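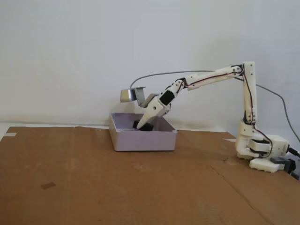 A white robotic arm reaching down into a small plastic bin.

Search stories Search Go

Topsoil

March
By the Wunton Reader

The letter from Jisard came in the same post as the gas bill, and I opened the gas bill first.

It had a number in it, in bold, halfway down the page. The lead in my back garden was 1480. There was a unit after the number, milligrams to the kilogram, and then a paragraph saying the soil would be dug out and replaced free of charge at any house where the result was 2000 or over. Under 2000, the householder would be given advice. The advice was on a separate sheet. It said to wash vegetables and take your shoes off at the door.

I read it standing up in the kitchen with my shoes on.

We had lived on Samitz Lane for most of our marriage and I had stayed there on my own afterwards. The smelter at the bottom of the lane shut before we came. By then it was a long brick shed with birches growing out of the roof, and children got in through the side where the sheeting had come loose. The estate agent called it a heritage building. My husband asked what they had made there and the agent said metals.

He dug the vegetable beds himself the first spring. The ground was black and easy to turn and he was pleased with it. He found clinker in it, and bits of clay pipe, and once a spoon. He put the spoon on the windowsill and it was still there when the letter came.

I rang the number at the top of the page. A young man answered and asked for my reference. I gave it to him and he said yes, he could see me on the system, I was in the advice group.

"Next door had two thousand and something," I said. "There's only a fence between us."

He said the results could vary a good deal over a short distance.

"So they'll dig up to the fence and stop."

"They'll dig to the boundary, yes."

I asked where the samples had been taken in my garden and he said he would have to find out. He took my telephone number, which he already had, and read it back to me.

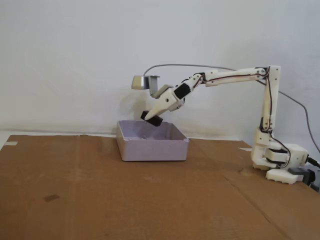
The digging started at the top of the lane on a Tuesday. They had a small yellow machine that could get down the side passages, and a lorry with a cover on it, and a man with a hose who wet everything down so that the dust would not lift. There were seven houses on the list. They did them in order, starting with the corner one that had been a shop, and each took the best part of a week.

It was very neat work. They rolled up the lawn and took it away with everything under it to the depth of my forearm. Then they laid an orange mesh across the bottom of the hole and filled it with new soil from Mollel. The mesh was to tell anyone who dug there in future that they had gone far enough. I thought about that mesh quite often. It seemed to me a sensible thing to have, and I would have liked some.

My neighbour was out at the front when they came to do hers. She and I had been friendly over the fence for years, without ever going into each other's houses much. She had lost a pear tree. They had told her they could dig round it and she had said no, have it out, she didn't want to be wondering about the pears.

"What did you get?" she asked me.

I told her.

"Oh well," she said. "That's not so bad, then."

I said no, it wasn't so bad.

She said they were paying for turf as well, and that if you didn't want turf you could have gravel to the same value. She was thinking of gravel at the side. I could hear that she was sorry for me and that she was also pleased about the gravel, and I didn't mind either of those things as much as I minded the noise of the machine, which began at eight every morning and came through the bedroom wall.

There was a meeting in the school hall. Jisard had put up boards with maps on them, the lane coloured in red and orange and yellow, and you were meant to find your own house. Mine was orange. The woman in charge had a very clear voice and a pointer she didn't use. She explained that Jisard had not run the smelter. Jisard had bought the company that had bought the land, and was doing the work voluntarily under an agreement. She said voluntarily more than once.

A man at the front asked what the difference was between 1999 and 2000.

She said a line had to be drawn somewhere.

He asked who drew it, and she said it had been arrived at, and went on to the next board.

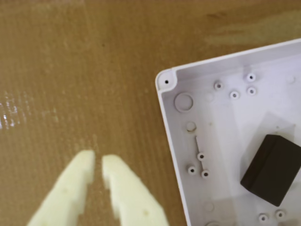 The corner of an open white plastic box, from above, on brown cardboard.

I had a question written on the back of an envelope and I didn't ask it. It was whether they would test again if a person asked. When the tea came out I went up to her and asked it then, with a cup in my hand. She was quite different close to. She looked tired and had a plaster on her heel where her shoe rubbed.

"You can commission your own," she said. "We'd have to consider it if it came from a proper laboratory. But it could come back lower, you understand. It often does."

"Would that be good news?"

She thought about it. "It would be lower," she said.

The laboratory was in the next county and did everything by post. They sent me three bags and a sheet of instructions. You were to take soil from three places, using a clean trowel, and write on each bag where it had come from. I had only the one trowel, so I washed it between bags under the outside tap.

I took the first from the lawn and the second from beside the shed. For the third I went to the old vegetable beds. I had let them go after my husband died and they were mostly couch grass now, with some rhubarb at one end that came up every year without being asked. I had to kneel down to get the trowel in. It was as black as ever underneath. I found another piece of clay pipe, and I sat back on my heels and cleaned it with my thumb and then remembered and went in and washed my hands.

We had eaten from those beds for years. Potatoes, beans, beetroot, which he pickled. We had never taken our shoes off at any door. I had told the doctor this when the letter came and she had done a blood test, and the result was a little raised, which she said would be true of half of Wunton. She asked if I had grandchildren who played in the garden. I said no. She wrote that down.

He had been sixty-eight. It was his kidneys in the end. I hadn't asked the doctor about that and she hadn't brought it up.

I wrote on the third bag with a marker pen. I wrote veg beds, and then the depth, as it said to. I put all three in the padded envelope and filled in the form, and there was a box at the bottom for the purpose of the test. You could tick sale of property, or planning, or other. If you ticked other there was a line to write on.
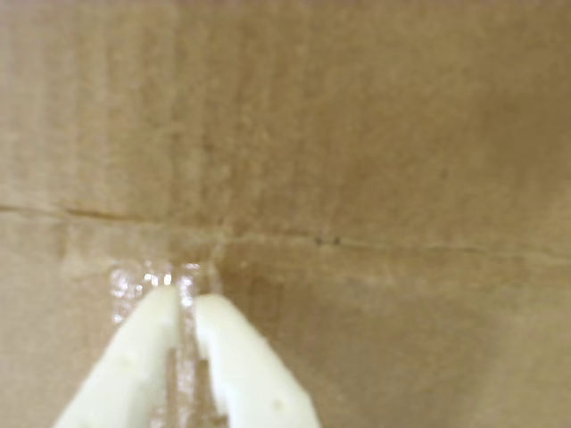 The post office closed at half past five and I got there with a few minutes in hand. The girl weighed the envelope and asked what was in it, as they do.

"Soil," I said.

She looked at a list behind the counter to see if you could send soil. It took her some time. There was a queue behind me by then, and one of them was my neighbour, holding a parcel to go back to a catalogue. She had mud on her boots, new and reddish, the kind from Mollel.

"It says it has to be dry," the girl said. "Is it dry?"

I said I had left it on newspaper overnight, on the kitchen table.

She put a label on it. My neighbour leaned round to see the address and then looked at me.

"You might have had a bit of mine," she said, "if you'd asked before they took it."

I said I hadn't thought of it. She said neither had she until just then. I paid and waited by the door while she sent her parcel, and we walked back up the lane together as far as her gate.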